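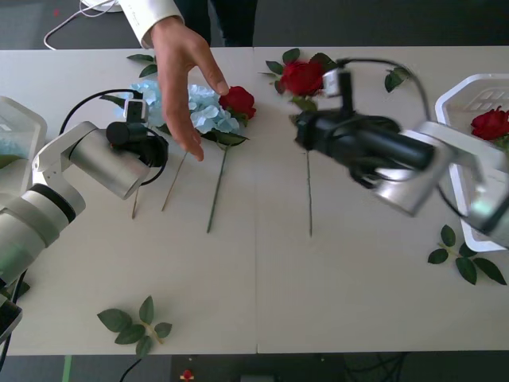
¿Cuánto tiempo se pueden conservar las hortensias cortadas en un jarrón?

Entre cinco y 7 días si se preparan bien el mismo día del corte, y algo más si la flor ya estaba madura en la planta y la casa es fresca. Las rosas suelen aguantar un plazo parecido, así que combinan muy bien en un mismo ramo.

Cómo preparar hortensias y rosas para que duren en el jarrón

Llevo muchos años poniendo flores en la mesa del comedor y confieso que con las hortensias tardé en entenderme. Las traía del jardín preciosas, las metía en agua de cualquier manera y por la noche ya tenían la cabeza caída, como si les hubiera dado un disgusto. Con el tiempo, y con bastantes ramos echados a perder, he ido dando con una manera de hacerlo que me funciona casi siempre. Os la cuento con calma, que tampoco es difícil.

Lo que vais a necesitar

Unas tijeras de podar bien afiladas (las de cocina aplastan el tallo, dejadlas para el perejil), un cubo limpio, un jarrón que pese un poco y agua fresca del grifo. Yo uso un jarrón de la casa Nusa que compré en una feria de cerámica, de boca más bien estrecha, y le tengo mucho cariño, pero cualquiera que se sostenga bien os servirá.

Paso 1. Cortar a buena hora

Salid al jardín temprano, antes de que caliente el sol, o si no podéis, al caer la tarde. Llevaos el cubo con agua y meted cada tallo según lo cortáis, sin dejarlos sobre la hierba mientras charláis con la vecina (me ha pasado, y más de una vez).

En las hortensias elegid cabezas con todas las florecillas abiertas y que al tocarlas se noten firmes, casi como de papel grueso. Las muy tiernas son las que antes se ablandan. Con las rosas es al revés: mejor cuando el capullo empieza a soltar los primeros pétalos de fuera.

Si las compráis en la floristería, pedid que os las envuelvan con algo húmedo en la base y no las dejéis en el coche haciendo recados.

Paso 2. Quitar hojas sin pena

Fuera todas las hojas que vayan a quedar bajo el agua. En las hortensias yo quito también las grandes de arriba y dejo como mucho un par, pues beben muchísimo y le roban el agua a la flor. A las rosas les quito además las espinas de la parte baja, con cuidado de no pelar el tallo.

Paso 3. El corte y el reposo

Cortad un par de centímetros en diagonal, a ser posible con la punta dentro del agua. En los tallos leñosos de la hortensia hago luego un cortecito vertical en la base. Hay quien los machaca con un martillo; yo lo hice durante años y dejé de hacerlo porque el agua se me enturbiaba enseguida.

Después viene la parte que casi todos nos saltamos por las prisas: dejad las flores en el cubo, con agua hasta media caña, en un sitio oscuro y fresco durante unos 60 minutos. Si podéis dejarlas toda la noche, mejor todavía.

Paso 4. Montar el ramo

Primero las hortensias, que hacen de cojín, y después las rosas metidas por los huecos, girando el jarrón conforme avanzáis. Me gusta mucho el azul pálido con el rojo, aunque mi madre decía que era demasiado serio para un desayuno. Dejad las rosas un pelín más altas que el resto y no apretéis demasiado, que el aire entre las flores también ayuda.

Paso 5. El cuidado de cada día

Cambiad el agua cada dos días, enjuagad el jarrón y repasad el corte. Lejos del frutero, del radiador y de la ventana con sol de tarde. A las hortensias les viene de maravilla una rociada ligera por la mañana; a las rosas procurad no mojarlas, que se manchan.

Y si se os desmaya una hortensia

No la tiréis todavía. Volved a cortar el tallo y sumergidla entera, cabeza incluida, en un barreño con agua fresca durante 50 minutos. Sacudidla con suavidad y de vuelta al jarrón. Muchas reviven, sobre todo si las pilláis el mismo día.

Las que cortéis ya avanzado el otoño, hacia noviembre, se pueden secar en el propio jarrón con dos dedos de agua, sin reponerla. Se quedan con unos tonos verdosos y morados muy bonitos. Las mías del año pasado siguen encima del aparador, con algo de polvo, y les paso de vez en cuando el secador en frío.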